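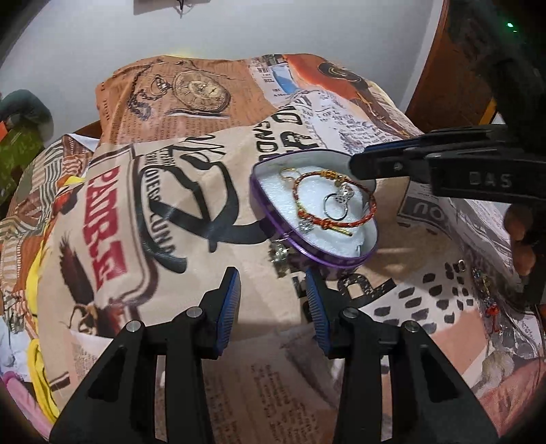
Sirkton Anti-Tarnish Storage Strips, pack of 2

Item 249. In stock at our Buenaventura shop and by mail.

I'll say up front that I didn't want to carry these. Every jewelry supplier who comes through the door has a paper strip or a little cloth square that is supposed to keep silver bright forever, and most of them are a dollar's worth of paper in a six-dollar envelope. Sirkton sent us a sample box anyway, and it sat under the counter until Arnel Sarmiento got tired of moving it and took some home.

What the strips are

Each one is a thin gray paper tab, a little longer than a stick of gum. You lay it in a closed box, bag or tin with your silver. The paper is treated to soak up the sulfur in the air that turns silver dark. That part is ordinary chemistry and I have no quarrel with it.

What the maker says

The envelope promises "up to 1,000 days of showroom shine." I would like to know who sat and watched for 1,000 days. We asked Sirkton for the test and got back the same envelope copy in a nicer font. "Up to" is doing a lot of work in that sentence. One day is also up to 1,000 days.

What we found

Arnel put a strip in a zip bag with two plain sterling rings and left two more rings in a bag with no strip. After a bit less than a year the first pair looked better. The second pair had gone yellowish at the edges, though a polishing cloth took care of it in a minute. So the strips do something. Whether they do more than a tight bag kept out of the bathroom, I couldn't tell you from four rings.

They will not:
clean silver that is already dark
do much in a box that gets opened every morning
help with plated pieces where the plating has worn through
fix a green finger

How to use them

Wipe your pieces and let them dry fully. Put one strip in a small box, two in anything bigger than a shoebox. Close the lid properly. Don't let the paper rest on pearls or painted finishes; Sirkton says it's fine, but they say a lot of things. Write the date on the tab in pencil, or you will never remember when you put it in. I'd swap it after six months and ignore the envelope.

Compared with the Flurkora cloth bag

The Flurkora bag costs more and lasts longer, and it's the better buy for flatware or a large bracelet. For a few rings in a tin, the strips are cheaper and take up no room.

Returns

Unopened packs only. Once the envelope is torn the paper starts working on the air in your kitchen, and we can't resell it.

Questions about bulk packs go to Jericho Sison at the front desk.

Page last changed October 12, 2020. The four-strip pack is due in November, if Sirkton ships when they say they will.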